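2019-03-30

Bread for breakfast, bread for lunch, and if I'm truthful a heel of bread standing at the sink at four o'clock. I have no regrets so far.
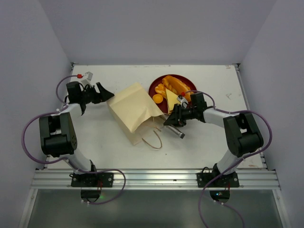 So I'd promised Hilkka I would do the food for Sunday school planning, or whatever we're calling it now that it has stopped being about Sunday school and turned into six grown people eating and arguing over the summer trip. She said keep it simple. I said of course! And then I went down to Bednárik before eight in the morning with my coat over my pajama top and came home with far more than simple.

I love that bakery in the early morning. The windows are all steamed up and there's a line out to the mailbox, and everybody in it is half asleep and very polite. Pentti Rautiainen was two ahead of me. He bought one plain roll and counted out the coins for it, and then he stood outside and ate the whole thing on the sidewalk while I was still choosing. I think that might be the right way to do it. I'm no good at choosing. I always know what I want until the girl looks up at me, and then I point at things.

The plan was to put everything out on the dark red plate, the one from Mother's house. I've used it maybe three times since we split up her kitchen. Siiri got the soup pot and the good knives, and I got the plate and the waffle iron that smells like a burned-out motor. For years I thought I'd gotten the worse end of that. But bread looks so good on that plate! Anything golden does. I put a croissant on a white saucer and it looks like a doctor's waiting room, and I put it on Mother's plate and suddenly it's a holiday. I had the long roll running across it and the twisty one tucked in beside, and the orange half for color, and I was so pleased with myself that I called Siiri to tell her. She said, "You called me about a plate?" Yes, I did. She wanted to know if the chip was still on the bottom. It is.

She also wanted to know if I was going to Drestville with her at the end of the month, and I had to say that it IS the end of the month, and we both went quiet and then laughed until I had to put the phone down on the counter. So that's been missed. We'll go in the spring, properly, when the road is better and she has her new tires. I would like to see the old house once before they paint it. Santeri says they've already painted it. Santeri says a lot of things.

Anyway, the bag. I keep the bags with the twisted handles, I can't help it. There's a whole stack of them between the fridge and the wall, and every so often one slides out and lies there on its side and I step over it for two days. I did try to do something about it this winter. I read an article that said you should own 20 of any one kind of thing and not more, and I got as far as pulling them all out and sitting on the floor with them, and then I started thinking of what each one would be good for. The wide ones are good for taking plants to people. The small stiff ones are good for lending books. The ones with string handles I don't care for, they cut your fingers, but the paper handles are wonderful until it rains. They all went back in.

Ville Jääskeläinen came by around eleven to return the folding chairs, and of course he saw the food. You can't hide food from Ville. I let him have coffee and the end of something and he told me the whole saga of his kitchen floor, which is now in its fifth month. They took up the old one and found another one under it, and under that one there was newspaper, and he's been reading the newspaper. He's gotten very interested in a lawsuit over a cow. He doesn't have the last page, it must be under the stove, and his wife won't let him move the stove. I don't blame her. I said I'd ask at the library for him and he wrote the name of the paper on the back of my electric bill, so I must remember not to mail that.

He also said I should cut everything up before the meeting so people would take small pieces. I don't agree. If you cut up a beautiful loaf too early it goes dry and sad, and then everybody feels they have to be modest. Leave it whole with a knife next to it and somebody brave will start. It's always Hilkka.

And it was Hilkka! She had her coat still on. She said, "Well, this is not simple," and sawed off a piece as wide as her hand. Then they all came in at once and there was the usual business with the boots in the hall, and Santeri Manninen had brought his own mug in his pocket, which he does everywhere, even to restaurants. The rest of us had the green cups.

The meeting itself I won't write much about. We have 218 in the tin, and the bus alone would eat most of that, and Pentti thinks we could get it up to 1000 by June if we did another rummage sale. I groaned out loud. I didn't mean to. It's just that the last rummage sale ended up in my hallway – all of it, the part that didn't sell, two lamps and a sled and a box of somebody's curtains that I still don't know who to give back. Hilkka patted my knee. Then she said maybe we should do a bread sale, seeing as we'd all just eaten like wolves, and everybody looked at me.

I can't bake, though. I've told them this. I made a loaf in January that Siiri used as a doorstop for a whole weekend (she sent me a message about how well it was doing). I get impatient with the rising. I poke it. The book says to leave it alone in a warm place and I do leave it alone, for ten minutes, and then I'm back with my finger in it. But Santeri can bake, his rye is really very good, dense and sour and a little burned underneath, and Pentti's daughter does those little cardamom things. So I said I'd do plates and bags. I have the bags! I said it with such triumph that they all laughed, but I meant it. Every one of those bags is going to walk out of this house with a loaf in it and I'll be able to sweep back there at last.

So that's settled, more or less. The date isn't. Hilkka is going to look at her calendar, and that means we'll hear in two weeks.

They stayed until after three. The oranges got eaten last, as always, people are shy about the juice. Santeri peeled his half like a potato with his pocketknife, very neat, and put the peel in his pocket with the mug. I don't know what he does with it. I've never asked and I feel it's too late now.

I washed Mother's plate by hand and dried it right away and put it on the shelf by the window. Usually it goes in the bottom cupboard behind the casserole dishes where I have to get on my knees for it. It can stay up for a while. I like seeing it when I come in for coffee, and if it falls down, well, it was going to get used or get broken sometime, and it's been through worse. It survived my uncle's fiftieth birthday.

What else. I have crumbs in my sleeves. My feet hurt from the good shoes, and I don't know who I was wearing them for, they've all seen me in slippers. The hall is full of sand from the boots and I'm leaving it for tomorrow. There's a hard little knob of the long roll left over, and I wrapped it in a dish towel with the idea of making croutons, but I know perfectly well I'll eat it with butter before bed.

Must do: electric bill (copy Ville's newspaper off the back FIRST). Call Siiri about the tires. Ask at Bednárik if they'd sell us flour by the sack, and what they'd want for it. Give Hilkka back her scarf, she left it on the radiator again. Find out whose curtains those are.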